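Packed Lunch Counter Displays: Project Gallery
Sumurden Display & Counter Fittings
Posted June 23, 2018

Gallery > Food service > Self-serve counters

This gallery covers the grab-and-go counter at the Olarow building, a four-story office block with one staff cafe on the ground floor. The cafe serves hot food at midday, but most of its trade is in wrapped cold items: sandwiches, rolls, filled flatbreads and boxed salads. The client asked for a counter that could be filled by one person, read from the door, and cleared down in under 4 minutes at close.

Most of the fittings are standard. The baskets and the riser were new to us at this site, so they get more space in the notes. Dimensions are in millimeters unless marked otherwise. Entries follow the order in which the counter was built, starting with the base run.

1. Base run
The run is 1,196 long between the till and the return wall. Two cabinets sit under one continuous top, with the joint moved away from the center so that it does not fall under the main display. Toe space is the same as on the existing kitchen units, which let us reuse the plinth clips.

2. Top surface
Solid sheet, square front edge, slightly eased by hand after fitting. A patterned top was sampled and dropped. Food labels were harder to read against it, and crumbs were harder to find during wipe-down. Plain tops also photograph better for the cafe's own menu board.

3. Riser
A single step, 80 high, set back from the front edge. Two steps were drawn at first. The upper one put the back row too close to the overhead lamp and left no room to lift a basket out without tipping it. The riser is loose and sits on rubber feet, so it can be taken off for cleaning.

4. Chilled section
Open-front unit by Urnotetti, supplied by the client and already in use at the previous counter. We built the side panels around it and left a gap at the rear for airflow. All stock is held here or in the back fridge. Baskets on the ambient side are filled in small lots during the lunch period and topped up from the fridge.

5. Basket selection
Three types were tried on the ambient side: wire, molded plastic and woven. Wire marked the soft bread through the wrap. Plastic was easy to wash but slid on the top when a customer reached in with one hand. Woven baskets stayed put and held an item upright with less packing around it. Round ones were chosen over rectangular ones. A round basket can be put down in any orientation, so staff do not have to line it up with the counter edge when they are busy.

The baskets came from Chauhan in two sizes. The larger has an outside diameter of 449 and is used for sandwiches and rolls. The smaller is used for fruit and for wrapped cutlery sets. Things to check when ordering:
Rim should be thick and tightly bound. A thin rim loosens first, usually at the point where it is gripped.
No cut ends on the inside face. These catch on film and open the wrap.
Weave close enough that a paper label will not drop through.
Base flat when pressed at the center. Reject any that rock.

6. Standing the sandwiches
Sandwiches go in on end with the layered side up. The filling can then be seen from above, which is the angle most customers have when standing at this counter. Laid flat, a sandwich with the crusts off shows only white bread, and people pick it up, turn it over and put it back. That handling was the main cause of torn wrap at the old counter. 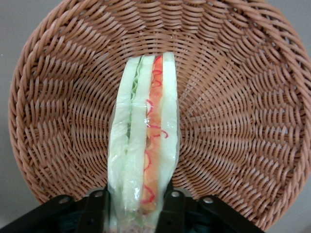
Clear film was kept for the cut sandwiches for the same reason. Card wedges protect the bread better but hide most of the side, and the printed window never lines up with the part the customer wants to see. Film has to be pulled firm across the layered face and folded at the back. If it is loose, lettuce works its way out from between the slices and the stack opens when it is stood up. The kitchen now wraps on a board with a stop at one end, and the results are more even.

Pale breads and pale fillings need something green next to them to read at a distance. This is a menu matter and outside our scope, but it affects the display and was raised at handover. The brown of the basket helps too. On a white tray the same items looked washed out under the lamp.

7. Labels
Label holders clip to the riser and not to the baskets. Holders fixed to a basket rim were knocked off whenever the basket was lifted. Each label carries the name, the price and the allergen line. Type size was set by reading a test card from the door.

8. Lighting
One linear lamp above the riser, neutral white, with a diffuser. Warm lamps were already on site and were replaced. They gave lettuce and cucumber a dull, yellowish cast and made no difference to the bread. The lamp is switched with the counter and not with the room — staff asked for this so the display can be off while they set up.

9. Cleaning and rotation
Woven baskets cannot go through the dishwasher used at this site. They are brushed out at close, wiped with a damp cloth and left upside down on the rack overnight. A second set is kept so that each basket gets a full day to dry. Only wrapped food goes in them. Unwrapped pastries are kept under the dome on the till side, on a washable plate.

A liner was tested for the larger size. It kept crumbs out of the weave but let the sandwiches slide down and lie flat, so it was left out. We may try a ribbed liner at the next site.

10. Open items
The return wall still needs its end strip. The spare riser feet are in the left cabinet, in a bag taped to the inside of the door. One of the smaller baskets was delivered with a rocking base and has been sent back to Chauhan for exchange.

Related galleries: Bread shelving / Till surrounds / Back-of-house racking / Coffee points

For drawings of this counter, use the request form and quote Olarow, ground floor.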